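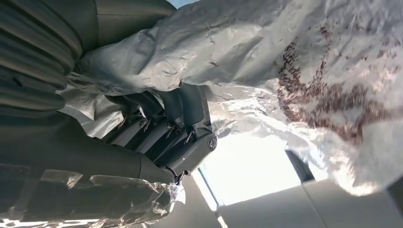
Opinion

In Praise of the Label Facing Up

By Yeshi Berhe

I have been thinking about parcels, and in particular about the soft kind, the crinkly plastic mailer that has crept into our lives and now lands on my porch in Grorgate two or three times a week. I know there are larger matters in the world. But I spent two years of my twenties at a sorting table, and something of that table has stayed in my hands, so that even now I can't carry a package from the door to the kitchen without turning it over to find where the address is. My family finds this very funny. I'm going to defend it anyway, at some length, and you're welcome to get yourself a coffee first.

My argument is simple. We have become careless about how we wrap and label the things we send each other, and the carelessness lands on whoever stands at the table in the middle. Most of us see a parcel at its two ends. We seal it and forget it, or we find it on the mat and tear it open. The long middle part, where it gets lifted and turned and read and set down again, belongs to other people, and I think we owe them more thought than we give.

Let me start with the bag itself. A cardboard box, for all its faults, is a helpful object. It has six sides and it will sit on any one of them. You can tell at a glance which one has the label, and if you can't, you roll it over and there it is. A plastic mailer with a sweater in it has no sides at all. It slumps. Put it down with the label nicely on top and the sweater shifts, and the label slides off around the corner and folds itself into a crease right through the zip code. Now you have to smooth it out with the flat of your hand, like somebody ironing a shirt on a bed, and hold it there long enough to be read.

And then there is the shine. The silvery ones were always my least favorite. They catch whatever light is overhead and throw it back at you from every wrinkle, and on a winter afternoon, with the big lamps on, I used to tip them this way and that just to make out a street number. I'm sure they look very smart in the catalog. I would like to invite whoever chose them to come and read addresses off them for one evening shift.

At the place where I worked, which went by the name of Modise in those days, the first thing I was taught was face up, square to the edge, hands off. The woman teaching me said it so often that I said it in my sleep. I thought it was fussy. By the end of my second week I understood that it was a kindness to the next person down the line, who got my parcel at whatever angle I'd let go of it and had to put right anything I hadn't. If I was sloppy, she was slow, and if she was slow, the whole row got cross with each other by four o'clock without anyone quite knowing where it had begun.

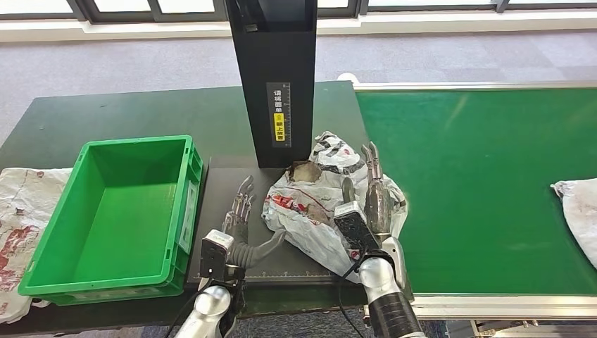
Baltasar Campos read an early version of this column and told me, kindly but firmly, that I was being sentimental, and that the label rule exists to keep the belt moving and has nothing whatever to do with manners. A sign on a sorting station asking for the shipping label to be placed facing up is a plain working instruction, he said, and people follow it for the same reason they follow the one about not blocking the fire door. He also said that if I wanted to be angry at somebody I should try the person who puts a hard, sharp-cornered carton into a thin bag and is then surprised when the bag rips.

I have turned this over for a few days and I'll give him most of it. He's right about the bag. A thin printed bag that bunches up in a heap, with a brownish patch showing where the plastic has torn, is a sad sight on any sorting mat, and there's no way of laying it that makes it lie flat. You do what you can. You pat it down, you look for the label, you hope it's on the side that's still whole. All the good habits in the world at the table won't mend a decision that was made back at the packing end.

But I won't give him the part about manners, or at least I'd like to keep a corner of it. Of course the rule keeps the belt moving. So does holding a door keep a hallway moving, and we still call it polite. Most of what I think of as courtesy started out as somebody working out how to stop people from bumping into each other. It doesn't spoil it for me to know that.

I feel the same way about the things on the table, if you'll let me wander for a minute. I'm fond of a plain plastic crate. I'm fond of a mat with a row of tick marks along its front edge, the kind you'd see on a ruler. And I'm very fond of a table with a bit of clear space left on it, which takes more discipline than you might imagine. When I started, I stacked things wherever there was room, and so I was forever moving one pile to get at another. An empty crate looks like wasted space to a beginner. To anyone who has been at it for a month, it looks like the next hour going smoothly.

So what would I ask for? Nothing grand. When I send something soft I now fold it flat and put a piece of card behind it, and I stick the label on the broad side, right in the middle, well away from the seam. It takes me two minutes. If the bag is an old one that's been through the mail before, I cover up the old label completely, every bit of it. And if what I'm sending has corners, it goes in a box, even when the bag would be cheaper. Last January I sent a picture frame to my cousin in Jistholm in a padded bag to save a little money, and I got what I deserved.

I'd ask the shops for something too. You could print a simple rectangle on every mailer to show where the label goes. You could choose a dull finish over a bright one. You could keep the cheerful red lettering and the patterns to one side and leave the other side plain, so that the label has somewhere quiet to sit. I wrote a letter along these lines to Tultier, where I buy my socks, and received a very pleasant reply thanking me for my interest in their socks.

Baltasar says I should have written it on the outside of the envelope. He may be right. I'm trying them again on Sunday, and this time I'm sending it in one of their own bags, with a card behind it and the address facing up.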